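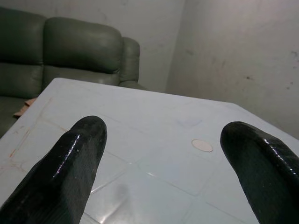
White table top divided into large squares by thin lines.

A plastic folding table is a light table with a molded plastic top and legs that fold flat or come off for storage. It is used indoors and outdoors as a dining table, a work surface, a sales counter, or a spare table for guests. Most are white, off-white or light gray. Related types include the card table, which has a thin padded top, and the camping table, which often has a top made of slats that roll up.

Construction

The top is usually made of polyethylene or polypropylene. Polyethylene tops are often blow-molded: a tube of hot plastic is closed inside a mold and air is forced in until the plastic takes the shape of the mold walls. The result is a hollow panel with a skin on both sides. On the underside the skin is pushed up in many small dimples or ribs that meet the upper skin and keep it from sagging. Polypropylene tops are more often injection-molded as a single skin with ribs underneath.

Legs are steel tube, aluminum tube or plastic. Steel legs are normally powder-coated in gray and are joined in pairs by a crossbar. A sliding ring or a hinged brace locks each pair when it is open. Plastic legs are more common on small garden tables, where they either fold under the top or push into sockets at the corners.

Corners are rounded on nearly all models. Sharp corners are hard to mold cleanly and crack more easily if the table is dropped on its edge.

Surface patterns

Few plastic tops are completely plain. Shallow lines are molded into the surface to stiffen it a little, to hide fine scratches and to break up the look of a large flat area. Common patterns are:

Pebble or leather grain, found on most banquet-size tables
Square grid, meant to look like tile
Diamonds and triangles, usually laid out around the middle of the top
Woven or wicker effect, mostly on garden furniture
Wood grain, on brown or tan tops

A deep pattern gives better grip to cups and plates but collects dirt in the lines. A shallow one wipes clean faster and is easier to write on, though most people still put a pad under the paper.

Plain white plastic with a smooth finish reflects a good deal of light. Under a ceiling lamp or near a window the glare can be tiring for reading or sewing, and a cloth is often laid over the top for that kind of work.

Center hole

Tables meant for patio use have a round hole in the middle of the top for the pole of a sun umbrella. When no umbrella is in use the hole is closed with a cap. The cap is a separate part and may be a slightly different shade from the top, especially after a few summers. It is pressed in by hand and can be lifted with a fingernail or a coin. Lost caps are one of the more common reasons for ordering spare parts, and they are not standard in size from one maker to another.

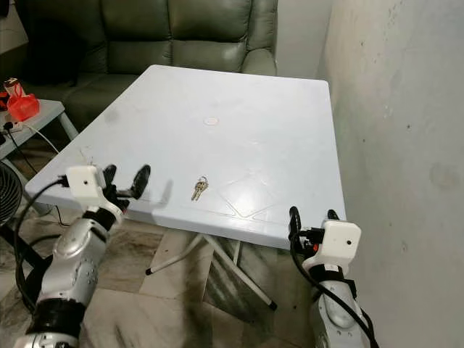 Indoors, a patio table of this kind often ends up near a door or against a wall, where it holds keys, mail and whatever else is put down on the way in. The cap is normally left in place so that small items do not fall through to the floor.

Sizes and load

Folding tables are sold by the length and width of the top. The usual width for long tables is 30 inches, and a length of 60 inches is suited to four people, or six if two sit at the ends. Square tables are smaller and are chosen for balconies, kitchens and rented rooms.

Makers give a load rating for weight spread evenly over the top. The rating does not apply to a person standing or sitting on the table, which puts the weight on a small area and can fold the legs or split the skin. Heavy objects should be set down close to the legs.

The Loner

The Loner is a square garden table made by Gruter at its plant in Jonport. It was first sold as a single piece without chairs, from which it took its name. The top is white and the four legs fold inward, with the last leg held by a clip on the underside. Gruter rates it for up to 370 pounds, spread evenly.

The first version had a grid pattern and no center hole. A hole and cap were added in the Loner 2, along with wider feet for use on grass. Earlier tables tended to sink at one corner on soft ground, and owners often set a paving stone or a scrap of board under each leg. The catalog number for the cap is 106, and it fits only the second version.

Bakhtiari, a furniture wholesaler, sold the Loner under its own label for several years. These tables are the same apart from a round mark molded under the top and a slightly bluer shade of white. Legs can be swapped between the two. The carrying strap on the Bakhtiari version was sewn, while Gruter used a molded one that became stiff in cold weather and tended to split at the buckle.

Care and cleaning

Dust and light marks come off with a damp cloth and dish soap. Gray smudges, often left by shoes, metal or rubber, may need a paste of baking soda and water, rubbed along the lines of the pattern with a soft brush. Scouring powder and steel wool dull the finish and make the next stain harder to remove. Solvents such as acetone can leave a cloudy patch that does not come out.

Stickers and price labels should be peeled slowly. Glue left behind can be loosened with cooking oil, left for ten minutes and then washed off. Scraping with a knife usually leaves a scratch that shows more than the glue did.

Yellowing is caused mainly by sunlight. It is slowed by storing the table under cover but cannot be fully reversed. Some owners paint older tops with a spray paint made for plastic - the surface has to be sanded first, and the paint wears off quickly where plates and elbows rest.

Hot pans should not be set directly on the top. Both common plastics soften well below the temperature of a pan just off the stove, and the damage is a sunken ring that stays.

Storage

The table is wiped dry, turned upside down on a blanket or a lawn, and the legs are folded one pair at a time. It can then be stood on its long edge against a wall. Tables stored flat in a stack should have the tops facing each other, so that leg hardware does not scratch the finish. A table left leaning at an angle through a hot season may bow, and a bowed top will sometimes settle if it is laid face down on a level floor for a few days.

See also

Card table
Trestle table
Patio furniture
Blow molding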